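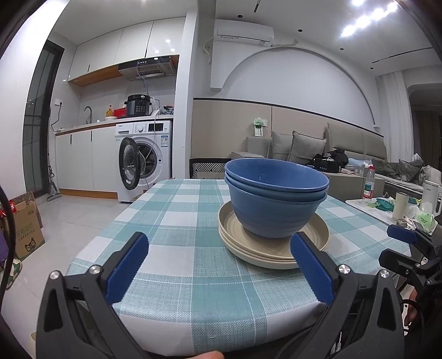

Pito bowl and plate set, blue and beige

Three bowls, three plates, and they all sit in one neat pile on the table until somebody's hungry. I've been selling tableware out of my shop for a good while now and this is the set I get asked for most, so I finally sat down and wrote it a proper page instead of answering the same emails over and over!

The bowls first. They're blue, a deeper blue on the inside, and they have faint ridges running around the outside that go down to a narrow base. I love that shape for soup and for noodles (you can get your fingers right under the curve when you carry it). They nest, so three of them take up hardly more shelf than one. If you've got a tiny kitchen like mine, with one run of upper cabinets and a counter that always has a pressure cooker on it, you'll know why I care.

The plates are round and beige, with grooves going around them in rings. People ask whether food gets stuck in the grooves. Rice can, a little. A soft brush and warm water gets it out, and I've never had to scrub. The plates are what I use most, to be fair — toast in the morning, a sandwich at noon, and then under a bowl at dinner to catch drips.

Colors

Blue bowls with beige plates is the only mix I keep in stock. Pito makes the bowls in other colors too, and I can order those, but it takes longer and I can't send them back once they're here, so please be sure before you ask me!

What you get

3 bowls, blue
3 plates, beige
Item number 2931
Price: $62 the set
Shipping is free on orders over $60, so the set ships free by itself

Using and washing

Top rack for the bowls, bottom rack for the plates, normal cycle. I run mine through most nights. For storage, put the plates down first and then the bowls on top, nested. I wouldn't stack more than 5 bowls in one pile, they start to lean and then you're reaching up to grab them with your heart in your mouth.

Microwave is fine for warming things up. Please don't put them in the oven or under the broiler.

The tablecloth

Yes, I do get asked! It's the Bonska check, in teal, pale aqua and white, with thin white lines that look like stitching. It has a woven texture that I think looks lovely with the blue of the bowls. It's sold separately and you'll find it on the linens page. Measure your table before you order and leave yourself enough to hang down over the edge, mine has rounded corners and the cloth folds over them just fine.

From a customer

Bleddyn Hopkin wrote to me in March after buying two sets: "We had the old Watkins plates for years and I didn't think I'd want to change. These are easier to lift and the bowls fit my cupboard. My wife wants to know if you do a bigger plate."

I don't yet, sorry! I've asked.

Returns

If anything turns up chipped, email me a picture within two weeks and I'll send you a replacement piece. You don't need to mail the broken one back. Single bowls and single plates can be bought as spares too, just put the item number in your message and tell me which one you need.

Price last checked Jan 21, 2026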